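Trulham Institute of Technology
Robot Learning, Unit 4: Gathering Demonstrations in Simulation
Course handout

This unit covers the collection of example episodes for a policy that places a small ball in a marked compartment. All work is done in the Drelo simulator. Each student records 30 episodes by teleoperation and submits them with a short written log. Starting positions must vary from one episode to the next, and the task instruction is entered before recording begins.

The wrist view is stored with every episode, together with joint positions and the gripper command.
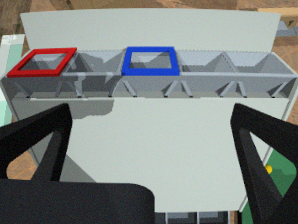 Should failed attempts be kept in the data set?

Failed attempts are kept, but they are stored in a separate folder and labeled as failures. They are not used in the first training run. Students will return to them in Unit 6, when the Munoretti method for learning from corrections is introduced.

Episodes should be recorded at a steady pace. Long pauses teach the policy to wait, and the Tikkanen script will reject any episode longer than 2000 steps. Operators are advised to practice the approach several times before saving anything. An approach in which the gripper is lined up with the ball early is generally easier to learn from than one with many late adjustments.

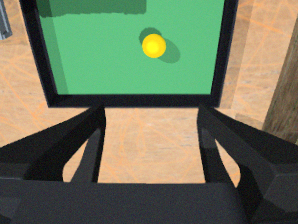 The same principle applies to the release. The fingers should open fully and the arm should withdraw along a clear path before the episode is ended. Of the 30 episodes, 14 are to be recorded with the default lighting and the remainder with the lighting varied. Logs must state the lighting setting, the task instruction and the result for each episode.

Submissions are due Sun 31 July. Reading: course notes, Section 17.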